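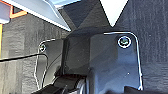
Project Report: Collecting Demonstrations for a Pick-and-Place Policy
Team Juma

1. Goal

Our project was to gather enough examples of a simple task for a small imitation learning model. The task was to pick up an object and put it in a tray. We planned for 1000 demonstrations over the semester. Training the model was left to the other team, so this report covers the collection only.

2. Method

Each demonstration was done by a person steering the arm by hand control. Four of us took turns. We saved the wrist camera stream, the joint positions and the gripper opening in one file per attempt. The logging program, Silulance, was written by last year's group, and we changed it so that an operator could mark an attempt as failed right after it ended.

We worked in blocks of 32 attempts. Between blocks the operator moved the tray and switched to another object. Without that step the starting positions drifted toward whatever was comfortable for the person at the controls.

3. Wrist view

Part of the wrist image is taken up by the robot itself. The mounting bracket, with its two side plates and screw heads, is dark gray and sits very close to the lens. A thin black cable runs down beside the left plate. At first we wanted to crop the bracket out. Our advisor, Uldis Ķēniņš, suggested leaving it in and checking that it stayed in the same spot from file to file. We used the screw heads as reference points – if they had shifted, we tightened the camera and threw out the block.

Bright edges on the plates were a bigger problem than we expected. They changed with the room light, so from November on we kept the blinds closed.

4. Results

We reached the planned total, but 80 attempts were later removed. Most had missing joint data and the rest were marked failed by the operator.

5. Remaining work

The failed attempts are stored in a separate folder and have not been labeled by cause. The next group should also fix the clock offset between the camera and the joint log, which we corrected by hand.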